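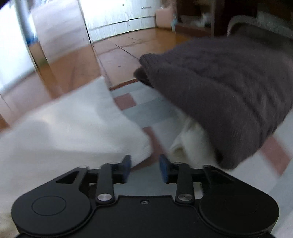 Laundry and Folding FAQ

Answers to the stuff we get asked most. Updated May 2026. If yours isn't here, email the desk and Ilham or Murali will get back to you, usually next day.

Before drop-off

Do I need to sort anything?
Lights and darks in separate bags if you can. If you can't, we sort. No charge. We do it on the floor on a clean sheet, lights on one side, darks on the other, same way you'd do it at home.

What counts as a light?
White, cream, pale gray, very pale blue. Anything else goes dark. Stripes go with whatever the darker stripe is. Red on white, tell us, we'll wash it alone first time.

Dark gray, is that really a dark?
Yes. Charcoal sheds dye like black does, especially new sweatshirts. Don't put it in with your white towels.

Should I empty pockets?
Please. We check but we miss things. Tissues are the worst. Pens second.

Do you take bedding?
Sheets, pillowcases, duvet covers, thin blankets, yes. Duvets up to queen size. King duvets don't fit our drums, try the Vidal branch, they have the bigger machine.

Tablecloths?
Yes. Mark the stains. A safety pin next to the spot is fine, or masking tape. Wax, scrape off what you can first.

Pet hair?
Shake it outside before you bag it. Heavy pet hair goes in its own load and takes a day longer.

Washing

What detergent do you use?
Unscented powder for whites, unscented liquid for darks. No softener unless you ask. If you bring your own, put your name on the bottle and we'll hand it back with the order.

Can you get yellow out of white cotton?
Often. Overnight soak with oxygen bleach, warm wash, line dry. Old sweat marks under the arms lighten but may not go completly. We won't use chlorine bleach on anything with elastic in it.

Temperature?
Whites warm, darks cold, sheets hot if the label says ok. No label, it goes cold.

Will my darks fade?
Less if they're turned inside out. We do that for you. Drying on low helps too.

Do you tumble everything?
No. Knits and anything with a print get laid flat or hung. Jeans tumble for 2 minutes then hang, takes the worst creases out of the legs.

Folding

How do you fold shirts?
Face down, sleeves in, sides in, bottom up. Standard stack. If you want them rolled or filed upright for a drawer, write "upright" on the ticket.

Can I learn to do it at home?
Yes, Armelle Chauvin runs the folding class at our Salletti location. It's 90 minutes. Bring a basket of your own clean laundry, including one fitted sheet, everybody asks about the fitted sheet.

So how do you fold a fitted sheet?
Short version:
Hands inside two neighboring corners, seams facing you.
Tuck one corner over the other.
Run your hand down the edge and do the same with the other two.
Lay it down, fold the elastic edge in so you have a rectangle.
Fold in thirds, then thirds again.
It won't be perfect. Put it under the flat one in the cupboard.

I don't have a big table. Where do I fold?
Bed is good. Floor is good too if you spread something clean over it first, an old sheet, a play mat, a picnic blanket. Sweep before. Wood floors especially, grit sticks to cotton. Kneel on a cushion, your back will thank you.

Does it matter what I spread out?
Something bigger than your biggest item. A patterned one is fine and doesn't show marks so fast, but white socks are easier to find on a plain dark one. Nothing fuzzy. Nothing new and red.

What order?
Big things first. Sheets, towels, tablecloths. Then tops, then bottoms, then small stuff. Once the big things are off the pile you can see what's left.

My white stuff picks up dark lint on the fold. Help.
Fold whites first, then darks, on a clean spread. Or keep a gap down the middle and don't cross over. Lint roller for what gets through. Check your dryer filter, it's probably full.

Do I have to fold right out of the dryer?
Shirts, yes, or they set. Towels and socks can sit. If it's been in the basket two days, damp washcloth in the dryer with it, ten minutes on medium.

Underwear, fold or not?
Up to you. We fold once in half and stack. Tülin at the front desk says throw it in the drawer and get on with your life.

How do I fold a large cloth on my own?
Lay it out flat, smooth from the middle out to the edges. Find two corners, walk them across to meet the other two. Don't try to hold it up in the air, it just twists. Smooth again, repeat. Long hallway or an open bit of floor works better than a bed for anything over double size.

Putting away

Cabinet or drawers?
Linens in a cabinet, clothes in drawers, if you've got both. Leave a little air at the back. Not packed to the door.

How long can white linen be stored?
Months, no problem, if it's clean and fully dry. Refold along different lines now and then so the creases don't yellow. Cotton pillowcase around the whole set works well. No plastic bags.

Do I need lavender or cedar?
Nice, not needed. Cedar shouldn't touch white fabric directly, the oil can mark.

Where do sets go?
Whole sheet set inside its own pillowcase. Done. You never hunt for the matching one again.

Pickup, tickets, money

How do I track an order?
Ticket number, top right of the slip. Text it to the desk line. Tickets are four digits, so if yours reads something like 2896 and then a letter, leave the letter off.

Turnaround?
2 days for wash and fold. Whites with a soak, add one. Class orders from Salletti go back the same afternoon.

Can someone else pick up?
Yes with the ticket. Without it we need to call you.

Something's missing from my bag.
Call within the week. Most often it's inside a duvet cover or up a sleeve, so look there frist. If it's really gone, ask for Marilou Ambrosio, she handles all of those herself and has the form.

You folded it wrong.
Sorry. Tell us how you want it and we'll put a note on your account. Bring it back the same week and we redo it free.

Do you deliver?
Dorkik and Clinement only right now. We tried a wider route in April and couldn't keep to the times, so it's paused. Pickup is still fine from all counters.

Ironing?
Shirts and tablecloths. Not sheets, sorry. Ask at the counter for the price list, it changes.

Gift cards?
Counter only. They work for wash and fold and for the class.

Still stuck
Email is best. Put your ticket number in the subject line if there's one. Phones are busiest right after opening so leave a message and somebody will call back before close.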